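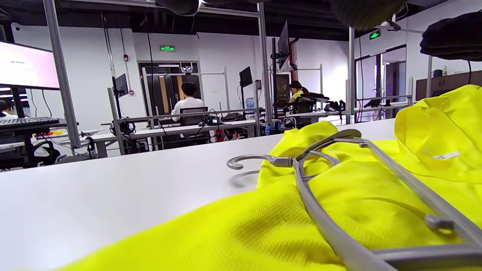

Setting Common Rules for Garment Handling: A Conversation With the Practice Group

July 11, 2023

When the Grodthorpe Practice Group released the first edition of its handling rules in January, the document ran to 10 pages and covered one task: placing a garment on a hanger and returning it to a rail. The second edition, now open for comment, covers the same task at greater length. We spoke with the group's lead editor about what has changed and what laboratories are expected to do differently.

The editor began with the matter that drew the most comment from member sites. Under the first edition, each laboratory decided for itself when a hanging attempt counted as complete. Some stopped the clock when the hook touched the rail. Others waited until the gripper had opened and moved clear.

"Two sites could report the same result and mean different things by it," the editor said. "We received 2866 trial records from the Stitetcombe site, and we could not compare them with anyone else's. The work was careful. The end point had simply never been written down."

The new text defines completion as the moment when the hanger bears the full weight of the garment, the gripper is open, and both shoulders of the garment remain in place for a count of five. A garment that slips during the count is recorded as a failed attempt, and the operator may not correct it by hand before the record is closed.

Asked whether that standard was too strict for soft or open fabrics, the editor disagreed. Mesh sportswear is named in the second edition as a required test material, alongside a woven shirt and a heavy knit. "Mesh catches on fingertips, it stretches under its own weight, and it folds where one does not expect it to," the editor said. "A method that has been tried only on stiff cotton has not been tried." 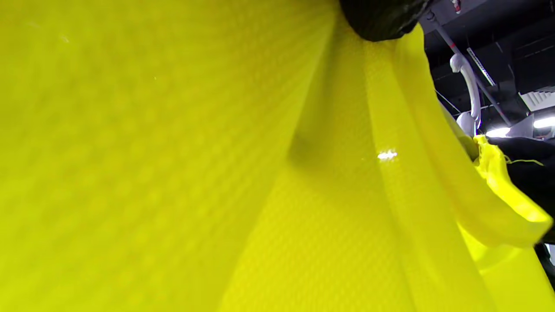
Yellow mesh garment during handling work. Section 4 of the second edition deals with open-weave fabrics.

Section 4 also sets limits on grip. The rule asks for the lowest closing force that will hold the cloth through the full motion, and it requires that the value be written in the session log before the first trial. Where a thread has been pulled or a seam has opened, the garment must be marked and may not be used again for scored trials. It may still be used for practice.

The editor acknowledged that this last point had caused some concern over cost. A draft circulated by the Dambrauskienė workshop proposed replacing every garment after 50 trials, whatever its condition. The group declined to adopt that figure. "We prefer inspection to a fixed count," the editor said. "A jersey may be sound after 1000 trials, and another may be damaged on the first. The rule should follow the state of the cloth."

Several sections concern people and the room. Tables used for garment work must be cleared of tools that have no part in the task. Cables must be routed away from the side on which the operator stands. Where desks are shared, the person running the trial is to tell those seated nearby before powered motion begins, and a stop control must be within reach of the operator's free hand. Exits are to be kept clear at all times.

These provisions are short, and the editor said that this was deliberate. "Every site already has its own safety office and its own local rules. We did not wish to replace them. Where the local rule is stricter, the local rule applies."

The handling of recorded material receives a full section for the first time. Sites that record with cameras mounted on the gripper must tell everyone who works in the room, post a notice at the door, and name a contact for requests to remove footage. The editor described this as the part of the text most likely to change after the comment period, as member sites differ widely in how long they keep recordings.

On tools, the second edition takes no position. Brorkico, which supplies grippers to a number of member sites, had asked that the rules include a list of approved hardware. The group did not agree. "A list would be out of date before it was printed," the editor said. "We describe what the tool must do and what must be written down about it. The choice belongs to the laboratory."

Comments on the draft should be sent in writing and should cite the section number. Sites already working under the first edition may continue to do so until the final text is released, provided that their reports state which edition was used.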